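Ergonomia de Postos de Trabalho
Apontamentos da aula 6: Superfícies horizontais, alcance e reflexão
Versão de agosto de 2024

6.1 Âmbito

Estes apontamentos tratam da superfície de trabalho horizontal enquanto componente do posto. As cadeiras e os apoios de pés foram vistos na aula 5. A iluminação geral do local será retomada na aula 8; aqui interessa apenas a parte que depende do tampo. Pressupõe-se a leitura prévia do capítulo de antropometria, em particular a definição de percentil e a distinção entre medidas estáticas e funcionais.

6.2 Altura do plano de trabalho

A referência é a altura do cotovelo, medida com o braço pendente e o antebraço a 90 graus. Em tarefas leves de manipulação, o plano situa-se ligeiramente abaixo do cotovelo. Em tarefas de precisão visual sobe, com apoio dos antebraços. Em tarefas que exigem força descendente (amassar, prensar, cortar material duro) desce, para que o tronco contribua para o esforço.

Convém não confundir altura do tampo com altura do plano de trabalho. Numa bancada onde se usa um tabuleiro, um recipiente fundo ou uma máquina pousada, as mãos operam acima do tampo. O cálculo faz-se a partir do ponto onde a mão atua e desconta-se a altura do objeto.

Quando o posto é partilhado por utilizadores de estaturas diferentes, há três soluções correntes: tampo regulável, estrado para os utilizadores mais baixos, ou altura fixa definida pelo utilizador mais alto com elevação do assento. A terceira só é admissível em trabalho sentado e obriga a apoio de pés.

6.3 Zonas de alcance

Definem-se duas zonas na superfície, ambas com origem na articulação do ombro.

Zona normal: área varrida pelo antebraço com o braço junto ao tronco. Destina-se a operações repetidas e a objetos de uso contínuo.

Zona máxima: área varrida pelo braço estendido, sem flexão do tronco. Destina-se a objetos de uso ocasional.

Para além da zona máxima, o alcance exige inclinação do tronco. Um objeto pesado nesta faixa deve ser assinalado na ficha de análise, mesmo que a frequência de uso seja baixa. No exercício de junho, vários relatórios traçaram as zonas a partir do bordo da mesa; o traçado correto parte da posição do ombro e só depois é cortado pelo bordo.

6.4 Profundidade do tampo

No caso de estudo Skurkham, uma bancada de preparação com 70 cm de profundidade, os objetos junto ao bordo posterior ficavam fora da zona máxima dos utilizadores do percentil 5. A intervenção consistiu em recuar os objetos de uso diário para o terço anterior e reservar o fundo para armazenamento.

O registo de base, feito na unidade Stomden, contém 2.213 movimentos de alcance codificados. Destes, 313 foram classificados como alcance com flexão do tronco. A codificação segue a grelha Oyewole, distribuída na aula 4.

6.5 Reflexão e contraste

Um tampo claro aumenta a luminância de fundo e reduz a iluminação necessária para distinguir objetos escuros. O efeito inverte-se com objetos claros, cujo contorno perde contraste. O brilho superficial é uma variável independente da cor: um tampo branco mate e um tampo branco acetinado podem ter refletância total semelhante e comportamentos muito diferentes sob uma luminária pontual.

Distinguem-se a reflexão difusa, que contribui para a luminância uniforme, e a reflexão especular, que produz imagens da fonte e pode mascarar pormenores. Num acabamento ligeiramente brilhante coexistem ambas: sombras ténues e reflexos suaves junto dos objetos.

Figura 6.1. Tampo branco ligeiramente brilhante, visto de cima, com um prato grande próximo do bordo superior. 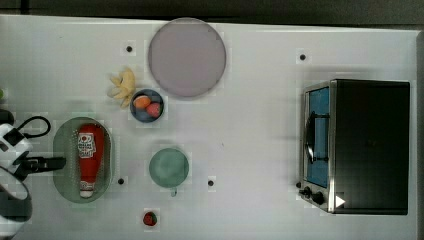
6.6 Procedimento de avaliação

1. Registar a posição habitual do utilizador e marcar no tampo a projeção dos ombros.
2. Traçar as zonas normal e máxima para os percentis 5 e 95.
3. Medir a iluminância em pontos de uma malha regular. No protocolo Karnness, o limite superior de registo é de 2.000 lux.
4. Verificar a presença de reflexos especulares a partir da posição dos olhos, com o utilizador na postura de trabalho.
5. Preencher a ficha de análise, indicando para cada objeto a zona, a frequência de uso e o peso.

6.7 Trabalho para a próxima aula

Aplicar os passos 1, 2 e 5 a uma bancada doméstica ou de laboratório. Entregar a planta à escala 1:10, com as duas zonas traçadas a cores distintas, e a ficha preenchida. Os passos 3 e 4 serão realizados em aula, com o luxímetro do laboratório.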